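Two Arms and a Dinner Plate: My Time with the Plorent Simulated Tabletop Kit
By Krystyna Tomaszewski
January 2022

I put off writing this one for a while. Part of the trouble is that I kept going back in to try one more thing, and part of it is that reviewing a robot you can't pick up feels a bit silly when half my shelf is taken up by grippers I've paid real money for. But several readers wrote to ask about the Plorent kit, and Gumaro Tovar, who keeps our little club's computers running, was kind enough to set it up on the good machine, so let's get into it.

For anyone who has missed the earlier posts, Plorent sells a simulated workcell with two arms that face each other across a table. You get the arms, a room, a handful of dishes, and your choice of fingertips, either the standard wedge set or the slimmer Nilik pads. You drive it from a pair of leader handles or from a script, and you can look through several cameras, including one mounted on the wrist. I used the handles for most of what follows, because I'm impatient and because it's a lot more fun!
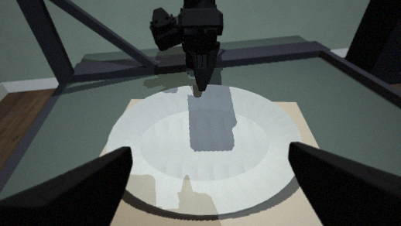 Plates are where I always start with a new gripper. A mug will forgive you almost anything, since it has a handle and a tall side to squeeze, but a dinner plate is low and wide and gives you only the rim to work with. My habit is to bring one arm in from each side and feel out how close I can get before committing. With the wedge fingers the first thing you notice is how much of the view they take up. They're big, dark, angular things, and with the pair spread apart the plate sits between them and the far gripper's closed tip comes down just above the opposite rim. That narrow tip is the part I came to love. When the fingers are closed they come to a real point, and I could bring it in beside a rim without knocking into everything else on the way.

Closing on the rim is fussier. The wedges like to come in at a low angle, and if you're too steep the plate skates off and you have to chase it (I did a good deal of chasing the first evening). I ran 50 pick attempts with each set of fingertips, all on the same plate, and the Nilik pads won by a comfortable margin. I'd still keep the wedges for cups and bowls. They feel steadier on anything with a bit of height, and you don't have to be so careful about where you grab.

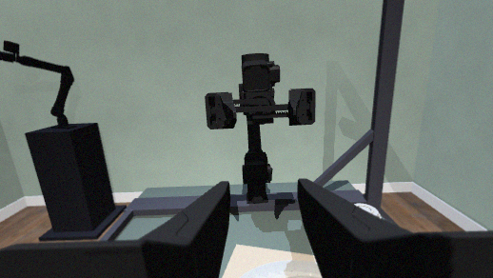
The handles deserve a word too, because they can make or break a kit like this one. Plorent's are light and have a nice springy trigger, and the lag was small enough that I stopped thinking about it after a few minutes. Lempi Valtonen, who has much smaller hands than mine, found the trigger a long reach and ended up padding the grip with foam tape. She also had the better touch with it, I'm sorry to report, and was passing a bowl from arm to arm while I was still sorting out my left from my right. If you're used to the older Arnaud controllers you'll want to turn the sensitivity down to 3, which felt closest to what my wrists already knew.

Now for the cameras. The wrist view is wonderful for the last little bit of an approach and close to useless for anything else. You see your own fingers beautifully and lose all sense of where the other arm's elbow has gone.

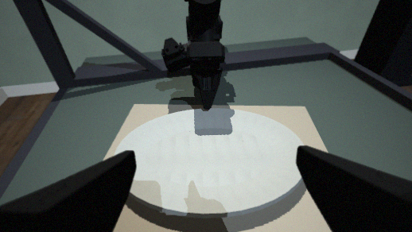
I bumped the two arms together more often than I care to admit before I got into the habit of switching views between moves. Shadows helped me more than I expected. They're rendered properly, and once you learn to read them you can judge the height of a fingertip by how near its shadow has crept. I left them on even though Gumaro tells me the whole thing runs faster without. The colors in the room are on the drab side, all gray-green and slate, and I'd have liked a brighter mat option, but it's easy on the eyes over a long evening.

The overhead view is the one I'd tell a beginner to use. It takes in both ends of the table, so you can plan which arm ought to go for the plate and which should take the cup, and you can see when a link is about to swing across its neighbor's path. I did all my scripted runs from up there, six of them, with no collisions once I had the order worked out. 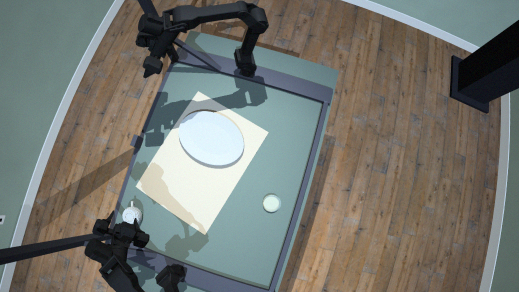

What I'd Change

The saving of sessions is clumsy. You have to name each run before you start it, and if you forget, it goes into a folder called "untitled" with all its brothers and sisters. Mine has about 2260 files in it now and I'm a little afraid to open it.

The manual is thin on fingertip settings. Duygu Öztürkmen at the Vunuvholm meetup had worked out good friction values for the Nilik pads by trial and error and was generous enough to share them, and they made a bigger difference than anything in the printed pages. Plorent says a fuller guide is coming in April.

I'd also like to be able to put a different gripper on each arm. At the moment you pick one set and both arms wear it, so my dream of pads on one side and wedges on the other will have to wait.

Would I Buy It?

Yes, and I did, after the trial ran out. If your heart is set on hardware, it won't scratch that itch, and the feel of a real plate slipping is still something the handles can't give you. For practicing two-arm work without sweeping up broken china, though, I've been very happy with it. Get the Nilik pads with it if you can stretch to them, and leave the shadows on.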